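The Cup at the End of the Table
By Wenche Lundgren

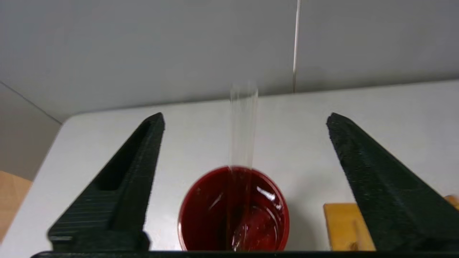 Clear liquid running into a red plastic cup in front of a white table.

The kitchen at Drurholm has 50 matching drinking glasses, and at lunch most of them stay on the shelf. People reach for the plastic cups. Gergely Nyitrai, who runs the dining room, bought the first batch when he took the job and has reordered twice.

"I had planned to use them for children's days," he told me. "Then the adults started taking them too."

A plastic cup is not much to look at. It weighs very little, it stacks, and it can be dropped on a tile floor without anyone getting out the broom. The color does more work than people expect. Water is hard to see in a clear glass on a white table, especially in November, when the light at Drurholm is flat by three in the afternoon. In a red cup the surface catches the light and you can tell where the level is.

Nyitrai pays attention to pouring. He has filled cups at long tables for most of his working life, first at a school in Sarkum and then here. His method is simple. Keep the stream thin and steady, aim a little off center, and stop well short of the rim. A wide, fast pour into a light cup can tip it over – he has mopped up enough water to be sure of that.

He also prefers to leave the cup on the table while he fills it. Holding it up feels safer, he says, but then both hands are moving.

The cups do wear out. After some 6 months of daily washing the shine goes, and fine scratches build up on the inside. Those go to the garden shed, where they hold seeds, screws and plant labels. I counted 2 full stacks on the windowsill there, next to a coffee can of string.

I have gone back and forth on this at home. My own cupboard is all glass, bought at Holmgren over many years and missing a few pieces from every set. Last month I put four plastic cups on the lower shelf. The glasses behind them have hardly been touched.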